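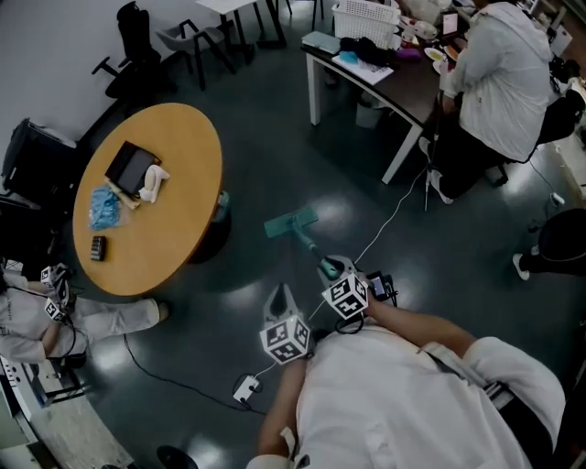
GRANT REPORTS / HOME FROM HOSPITAL

Nunby Home from Hospital: spring report to the Bañez Fund
Prepared by Mbali Van Wyk, Fri 30 May

Dear Riaan and everyone at the Fund,

Thank you again for the second payment, which came through in April at just the moment we needed it, and thank you too for being so patient about this report (the new phone system ate most of a week, but more on that further down).

As you know, the idea is a simple one. When an older person in Nunby or Judby leaves the hospital and goes back to a house that has been standing shut up, one of our helpers spends a few hours there getting things straight. Floors, bedding, a bit of shopping, the heating switched on, the mail picked up off the mat. Then we visit again over the next 11 days, and after that we telephone.

We have now given over 600 hours of help since the grant began. Judby has been slower than we hoped, and I would like to be open about that. The discharge desk there changed hands in the winter and our leaflets ended up in a drawer. Kiprono Masanja has been driving over to sit with the new staff and drink a great deal of their coffee, and referrals have started to pick up, though I wouldn't want to promise you a figure for the summer yet.

Training went very well! Şükran Polat ran four sessions on safe lifting, keeping walkways clear and what to do when somebody doesn't answer the door. The last of those was the one people talked about afterward, and she is going to stretch it to a full morning next time.

On money, we are a little under on travel and a little over on cleaning supplies. We'd like your permission to move $2000 from the travel line to cover supplies and a second set of door-key safes. Ignacio Iwasaki has the revised budget ready and can send it whenever suits you.

Now, the phones. We switched to Multeck in the spring and for several days calls to the Judby number rang in an empty office. It's fixed, and we went back through every missed call, but two families had made other arrangements by then and I was sorry about it.

Over the summer we plan to start evening visits in Nunby, which daughters and sons who work all day have been asking for, and to print the leaflet in larger type. Do come and see us if you're passing. The side door sticks, so give it a good push.

With warm thanks,
Mbali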